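Monday, bench 2 – gripper comparison, Linell vs. Varach fingers

Same arm, same controller settings for both sets. Control loop at 1000 Hz, force limit unchanged from the November runs. Task is pick and place on tableware: bowl by the rim, tumbler from the side, spoon by the handle.

Linell pads, 133 attempts. Drops were mostly on the spoon. The pad edge is too round to get under a thin handle lying flat, so the fingers close above it and slide off. Rim grasps on the bowl were fine at low force. Above that the wall flexes and the bowl rotates in the grip.

Varach pads, same count, 13 fewer drops. Better on the spoon, worse on the faceted purple tumbler – contact lands on a ridge and the object tilts on lift. Approach angle matters more than closing speed.

Woven placemat stays in for all runs. The coil texture upsets the depth estimate near the base of the bowl, and I want that in the comparison.

To do:

- repeat the tumbler set with the wrist turned
- recheck Abreu calibration after moving the rail cameras
- ask Molla for the narrow fingertip drawing
- secure cables before the next long run

Layout for the next set: 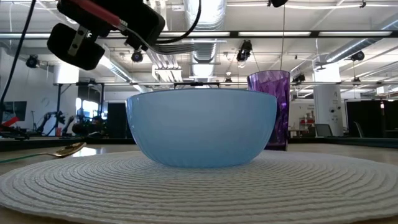

Filed under: Grippers / Tableware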